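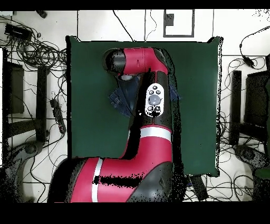

Denim and Why It Wrinkles

Denim is a heavy cotton cloth. It is used for jeans, jackets, aprons and bags. When a piece of denim is dropped on a flat surface, it does not lie flat. It lands in a heap with folds and flaps, and it stays in that heap until it is moved.

What the cloth is made of

Denim is woven from two sets of threads. The threads that run the long way are called the warp. The threads that run across are called the weft. In ordinary blue denim the warp is dyed with indigo and the weft is left white. Each weft thread passes under two or more warp threads before it goes over one. The pattern moves over by one thread in each row and makes slanted lines. This pattern is called a twill. More blue thread shows on the front, and more white thread shows on the back.

Why a fold stays

Every cloth resists bending a little. The resistance is called stiffness. Silk has low stiffness and makes many small folds. Denim has higher stiffness and makes fewer, larger folds, with raised parts between them. Friction also matters. Where one layer rests on another, the rough surfaces hold each other in place.

A crease is different from a fold. A crease is a line that remains after the cloth has been opened out. Cotton fibers that are bent hard or pressed for a long time keep part of the bend. Water and heat let the fibers move again, and for this reason an iron with steam removes creases better than a dry iron.

Why color changes along a crease

Indigo stays near the outside of the thread. The middle of the thread is often still white. Rubbing wears away the outside first, and the top of a crease gets the most rubbing. After many washes the crease becomes a pale line.

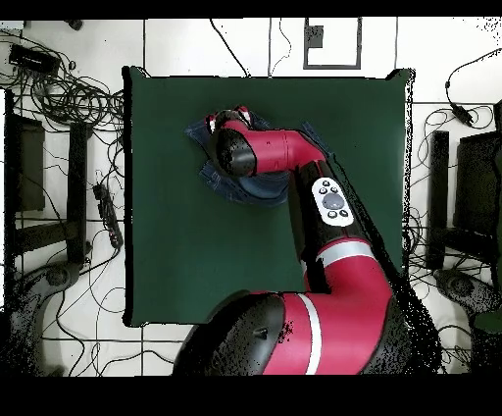

Maëlle Thibodeau asks whether a crumpled cloth weighs less than a flat one, as it looks smaller. It does not. The amount of cotton is the same. Only the shape has changed, and a kitchen scale will give the same reading both times.

How to flatten a heap of cloth

1. Find two corners that are next to each other. A corner often sticks out from the side of the heap.
2. Hold one corner in each hand and lift until the cloth hangs free. Its own weight pulls out most of the folds.
3. Lower the far edge onto the table first, then bring your hands toward you.
4. Smooth from the middle to the edges.

Test it yourself

You need a square of denim and a square of thin cotton, each 300 millimeters on a side, and a ruler. Drop each square from a height of 200 millimeters. Measure the widest part of each heap and the tallest part. Write down the results. Leave both heaps alone for 60 minutes, then flatten them and look for creases.

Words to know

Warp: threads that run the length of the cloth.
Weft: threads that run across it.
Twill: a weave with slanted lines.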